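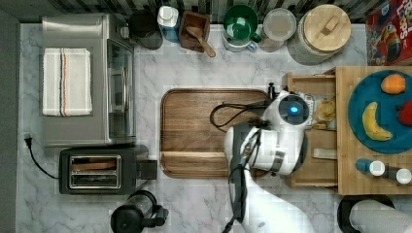 4. Setting Up the Counter

The Clallum planning sheet says any kitchen counter can be sorted in 10 minutes. Allow 40.

4.1 Take down anything stacked on the toaster oven, dish towels included. The sheet calls the top "bonus storage." We don't.

4.2 Put the cutting board in the middle and leave it there.

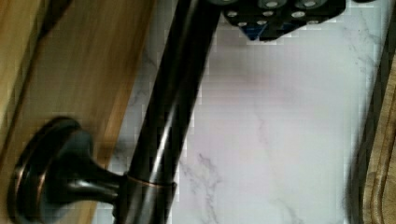 4.3 Towels need their own spot, and a rail is the usual answer. Hirilitz rates its stick-on rails for any surface, a claim I would not test with a wet bath towel. A dark bronze bar on a round flange, set against wood, is the style to look for. Tug it before you hang anything.

CAUTION: Do not use a towel rail as a grab handle.

4.4 Sort dry food next. Cereal boxes go upright.

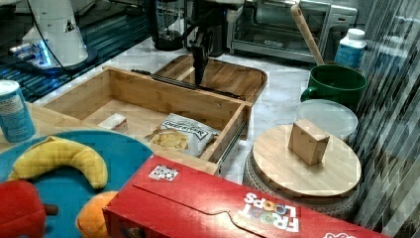
Page last changed: May, by Zinash Bogale

4.5 If you pull a drawer box out to use as a bin, mind the metal slide on its side. Chips can go in it. Cans probably shouldn't, whatever the Handau leaflet promises.

4.6 Stand wooden spoons and spatulas in a mug or small box. Desta Ayele wanted a spinning caddy in this step. It held 23 tools and we could never find the right one.

4.7 Wipe the marble with a damp cloth and mild soap.
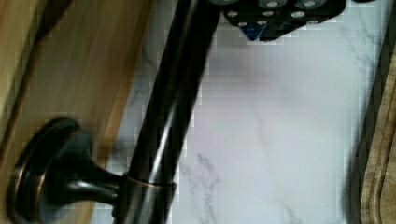 Skip the special stone spray. We tried it for 15 days next to plain dish soap and could not tell the two sides apart.

NOTE: Dry the rail as well. Water spots show on a dark finish.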